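Two Hands, One Roll of Tape
A small lab spends a summer finding out which gripper pads are worth the trouble
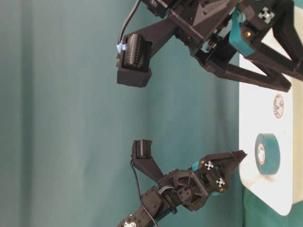

Ha-rang Ha started with the pads. By the time Neleten, the small automation shop where she works, agreed to pay for a proper comparison, she had already tried four kinds of rubber on the same pair of 3D-printed grippers and kept notes on each in a spreadsheet.

The question was simple enough. Neleten builds two-armed stations for light packing work, and its customers kept asking whether they needed fingertips that can feel. A plain ridged pad is cheap and easy to replace. A fingertip with its own cable has to be wired, calibrated and looked after.

Ha and her coworker Peter Kadlec set up both arms over a white table and picked eight tasks. Most were dull on purpose: lift a roll of tape, hand it from one gripper to the other, put it down flat. They compared two pad designs, the Ilta and the Bangera, and ran 933 attempts in all. Of those, 699 ended with the object where it was supposed to be.

The Bangera pad has deeper grooves and did better on anything with a hard edge. The Ilta is softer. It held thin cardboard without bending it, but it wore down quickly and had to be glued back on twice.

The handoff gave both designs trouble. Two grippers that each work well alone can still pull against each other for a moment while they share a part, and a roll of tape will twist out sideways when that happens. Kadlec tried slowing the arms down, which helped a little. What helped more was letting the receiving gripper close at half force and wait before the other one opened.

"I spent a week on the pads and the fix was a delay in the code," Kadlec says.

He also has complaints about cables. A loop that is too short tugs on the finger at full reach. One that is too long snags on the servo screws. He now checks every loop by hand before a run, moving the arm through its whole range with the power off.

The controller was the last item. Neleten had been using its own board and swapped in a Wummont unit for the second half of the tests. Ha saw smoother closing at low speed but didn't care for the setup software, which lost her settings more than once.

For now the shop will ship the Bangera pad as standard and offer the wired fingertip as an extra. A round of tests with soft bags is planned for August.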